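Thread: Sorting by instruction with a single rod end effector – results for comment

Posted by m_majali

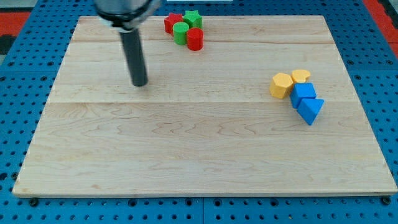

Blocks on the test board: red and green in one cluster, yellow and blue in the other.

Members are invited to comment on the January results. The policy was trained on 600 demonstrations of pushing with a rod. Over 50 evaluation trials per condition, it reached 91 percent success on instructions naming a color and a shape, and 89 percent on instructions naming a shape only.

Posted by s_hijazi

I would question whether the second figure supports the claim of shape understanding. Each cluster holds two colors. A policy that has learned which colors belong together could do well with little attention to shape.

Posted by m_majali

The starting layouts were randomized by the Gadden script, and color grouping was not preserved.

Posted by sang.quach

Randomized in training, or in evaluation as well? The Braltico group reported a similar result last year – it fell considerably once the layouts were changed at test time.

Posted by m_majali

In both. The seeds will be posted.

Posted by l_saab

I do not share the objection on color. My concern is the success criterion, as contact between two blocks is a generous threshold.

Posted by s_hijazi

I maintain my objection until the seeds are available.

14 replies | 3 shares

Related threads
Quan controller: latency settings
Contact thresholds in pushing tasks
Bellalow reading group, new schedule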